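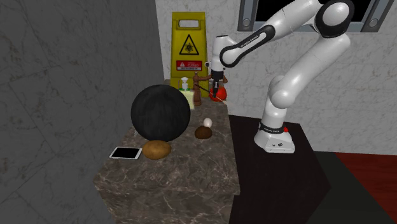

Rista Publishes Open Good-Practice Guide for Testing Household Robot Arms in Simulation

Godska, Jan 28, 2021. Rista today released the first full edition of the Kubo Guide, a free set of working rules for anyone who tests robot arms on household tasks in simulation. The guide covers how to lay out a test scene, how to write down what was in it, what counts as a safe move and how to report the runs that went wrong. It can be read, copied and adapted by any lab, school or company, starting now!

The idea is simple. Two teams can both say their arm "picks up kitchen items" and mean very different things. One may have tested a single item on a bare surface, the other a crowded counter with an egg right next to a potato. Until the scene and the rules are written down the same way, the two results can't be compared.

"I've wanted this document to exist for years," said Yasuo Hayashi, lead author of the guide. "We kept getting results from partners that looked great, and then we'd spend a week on the phone trying to find out what was on the table. Now there's a form for that, and it fits on one page (I'm very proud of that page)."

The first edition was tried out over 2000 simulated runs in 433 scene layouts. Rista's own team wrote the layouts in deliberately mixed company: food beside electronics, heavy things beside fragile ones, tall things where the arm has to swing past them. Natsumi Chiba, who ran the trials, says the crowded scenes changed the rules more than anything else.

"Our early draft only talked about the object being picked up," said Chiba. "Then we started looking at everything else on the counter. Did the elbow pass over the phone? Did a finger brush the egg on the way to the potato? Those are the questions people will ask when an arm like this is in a real kitchen, and we think they belong in the test from day one."
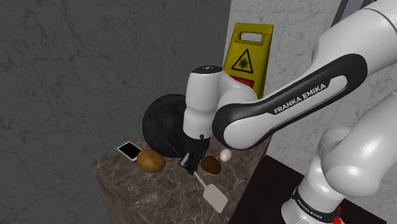

What the guide asks for

Scene record. Every object on the work surface is listed before the first run, with its starting position and whether it may be touched. Objects standing behind the work surface are listed too if any part of the arm can reach them.

Approach and clearance. Testers set a minimum distance between the arm and each "do not touch" object. A run that crosses that distance is marked as a breach, even if the pick itself succeeds.

Fragile items. Eggs, glass and screens get their own force limits, written down ahead of time and kept the same for the whole series.

Failed runs. All of them are reported. A team that stops a series early states when and why.

Repeat runs. Each published result rests on at least 200 runs with the same settings, with the random seeds included.

A step before hardware

The guide is meant for simulation only and does not replace the safety checks required for physical robots. A companion document for real-world test cells is being drafted with Valtska, and Rista is looking for labs willing to read the early chapters and argue with them.

Comments on the first edition are welcome from anyone who uses it, including students. Hayashi and Chiba will read every one and will publish their replies alongside the next edition.

Availability

The Kubo Guide, the one-page scene record and a set of sample layouts are available free of charge from Rista. Press questions and requests for interviews with the authors can be sent to the Rista press desk.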